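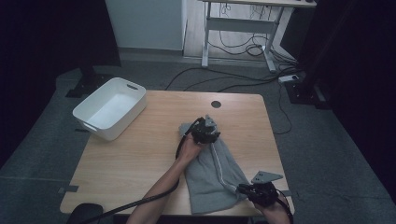 Notes from the folding table

Hello again from Bedevwood! The last newsletter was all about the new shelving and the parking situation, so this time I get to hog the page and talk about laundry. If you've walked past our room this September and wondered why grown adults are spending whole mornings on the same gray clothes, I'm going to try to explain, and I'm going to try to do it without turning into a lecture.

Quick catch-up for those who joined the mailing list over the summer. Skokusov is our project for teaching a machine to handle clothes. Cloth is a pain. A mug is the same shape every time you reach for it, but a sweatshirt has a new shape every time you let go of it, and you can't write down rules for all of those shapes (we tried, in the spring, and I still have the notebook). So we collect examples. A person does the job with a gripper in each hand, the grippers record what they see and how they move, and later the learning system gets to chew through all of it and work out what a sensible next move looks like.

As of this issue we have 2589 usable recordings. I say usable because there's a second pile that I'd rather not talk about until I've had time to sort through it.

What a session is like

I did my first full morning on the grippers at the start of the month, and I went in pretty cocky. I fold clothes at home. I'm good at it! Fifteen minutes in, I had managed to make one sleeve vanish inside the other and I had no idea how.

The thing you miss is your fingers. At home you feel the edge of the cloth before you really look at it, and your thumb slides along until it hits the seam. With the grippers you have two fingers on each side and they're stiff, so you end up doing everything by eye. You look for the hem, you get one finger under it and one over it, you squeeze, and then you lift a tiny bit to check whether you caught one layer or two. It's nearly always two when you wanted one.

After a while it gets kind of soothing. You learn to come in low along the table. You learn to let the cloth hang for a second before you move it, and that the drawstring will get into everything if you let it. You also learn where your shoulders are, since they start complaining before anything else does. We now stop every 29 minutes for a break, and yes, the odd number comes from the kitchen timer, which won't go to 30. I've stopped fighting it.

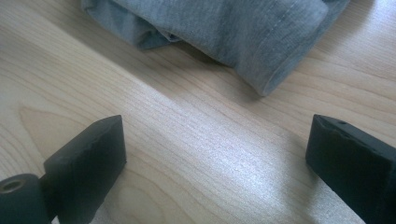 Hem up ahead, fingers open, nothing caught yet.

I'm fond of views like that one, and there's a practical side to it too. When I started, I assumed the valuable part of a recording was the grab itself. The more of these I go through, the more I think the approach matters just as much. Which corner did the person go for? How wide did they open up? Did they come straight at the edge, or sneak in from the side? If you trim a recording down to the squeeze, you throw all of that away, and then you've got a system that knows how to close its hand and doesn't know where to put it.

So we've quit trimming so hard. Our old habit was to cut everything before the first touch, and for the September recordings we're leaving the approach in. It makes the files bigger and the review slower, and I've already heard some grumbling about disk space. I'm hearing it, I promise.

Being a bad folder is fine

We get asked a lot whether you need to be neat to help out. Please don't worry about this. If everyone who sat down was a perfect folder, the system would only ever see perfect folds, and the first time a corner slipped it would have no clue what to do next. We want some slips. We want you to lose the edge, go back, find it again, and carry on like you would at home.

What we don't want is fake slips. I tried acting one out and it was terrible, I looked like somebody in a school play. Watching it back, you could see me decide to drop the thing. Real mistakes have a little pause after them while you figure out what just happened, and I couldn't fake the pause at all.

The other thing that bothers people is speed. You'll be slow at first and then you'll be quick and then, if you're like me, you'll be too quick. My hands sped up a lot in my second week. When I checked the views from the grippers, I had whole stretches where the cloth was just streaks going by. Some of that is fine, because moving cloth does blur, and the system had better get used to it. But if every move is a dash, there isn't much left to learn from between the streaks. I now say the step under my breath as I do it ("edge, squeeze, lift, look"), and that keeps me at a decent pace. It also makes me sound odd to anyone in the hallway.

A few asks for this month

If you're signed up for a session, or thinking about it, here's what would help the most. I've kept it to the things that have tripped us up lately.

1. Roll your sleeves up past the elbow. The cables run back along your arms, and loose cuffs catch on them.

2. Start each recording with the clothes in a mess. Drop the item on the table and leave it however it lands. We noticed that a lot of us were giving it a polite little tidy first, me included, and then every recording starts from the same easy spot.

3. Slow down when the cloth fills the whole view. You've got no table and no edges to steer by at that point, so go gently until you find a fold or a seam you recognize. 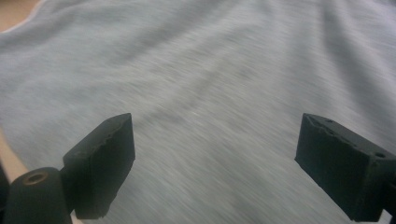

4. Say so when a recording went wrong. Just put a line in the session log with the time of day and a couple of words, like "lost the cuff" or "cable snagged." You don't have to explain yourself. It saves us from guessing later on.

5. Swap which hand leads. Most of us are right-handed and it's starting to show. If you could do every other item with the left hand going first, I'd be very grateful, even though it feels like brushing your teeth with the wrong hand.

6. Stop when you're tired. I mean it! The recordings from the last bit of a long session are the ones most likely to end up in my second pile, and your arms are worth more to me than one more pair of pants.

What's next

We've been gray-on-pale-wood for most of the month, mainly because I wanted one kind of cloth done properly before we went wandering off. The Kofler batch comes after that, and it has stripes, a couple of dark things, and a towel so thick I can't get the grippers around it when it's doubled over. I'm curious how that will go. Stripes should make the folds easier to follow, or else they'll confuse everything, and there's been a fair amount of arguing over lunch about which.

We'll also be doing a joint run with the Prorkgate folks, who have their own table and their own way of folding a T-shirt (in thirds, lengthwise, which I had never seen before and now do at home). Having two households' worth of habits in the pile should be good for it. There are nine slots for that run and four are still open as I write. Mornings go first, so if you want one, email the project address before you've finished your coffee.

If you have old clothes to give us, we'd love soft ones with plain hems and no buttons. Sizes don't matter, stains don't matter. Please wash them first, and leave them in the bag by the door with a note saying they're for the folding table, as the last lot very nearly went to the thrift store.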